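4. Setting up the timer and the alarm tones

I've had the Koltura kitchen timer on my counter since November, so these are the steps the way I do them, which isn't quite the order on the Ledadum card.

1. Slide in the batteries and hold Set until the display blinks.
2. Turn the dial to the minutes you want. Corn on the cob gets its own preset, number 22, and I use it all summer!

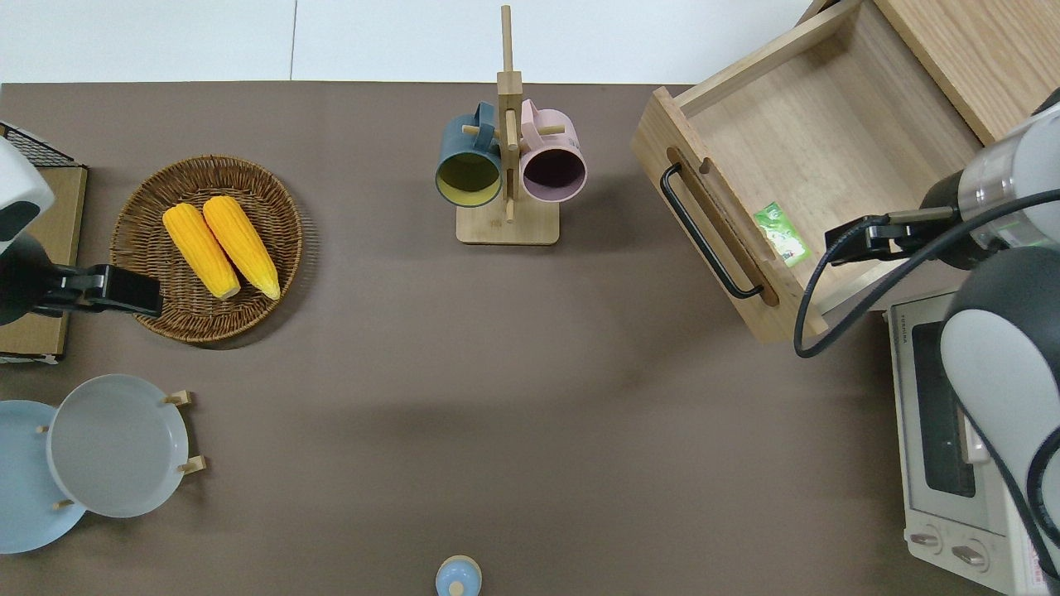 Page 117

3. Press Set again to save. You'll hear one short beep – two beeps means the memory is full, so clear an old preset first.
4. Pick a tone. I like Riis (soft, a bit like a doorbell). Stinitz is the loud one, and it'll wake the dog.

Note: presets stay put when you swap the batteries, but the volume goes back to 50.

Caution: keep the timer off the stove top and out of the sink. Wipe it with a damp cloth and leave it at that.
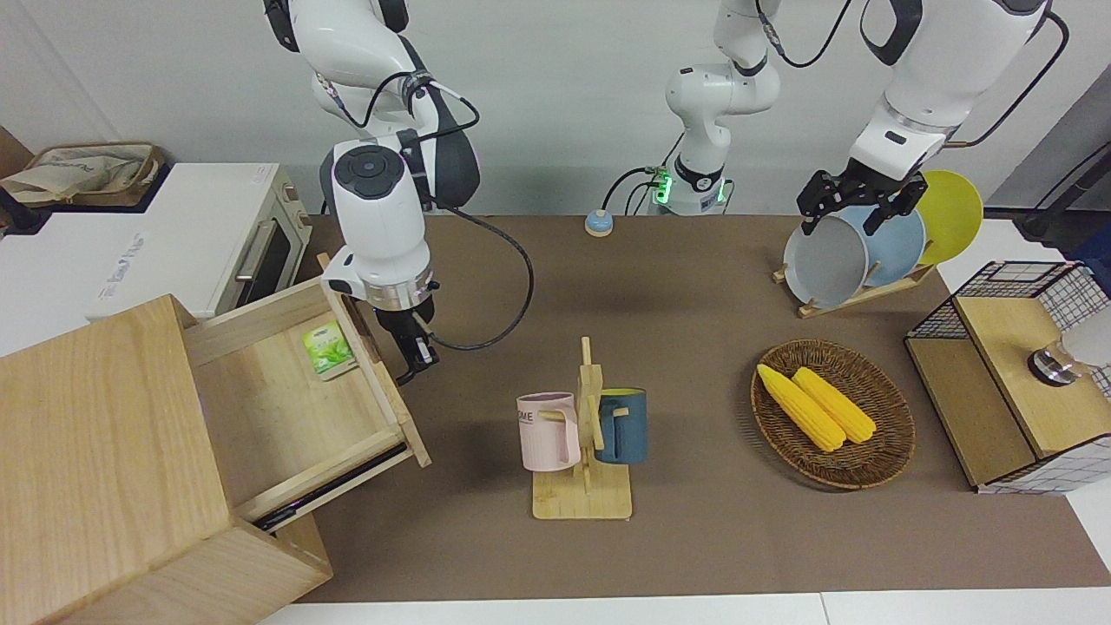
Gráinne Kavanagh: Mine kept beeping twice even after I cleared everything. Holding Set and Clear together until it showed 666 fixed it, but then I had to put all my presets back in.

5. Stand the timer where you can hear it from the next room, and run a one-minute test.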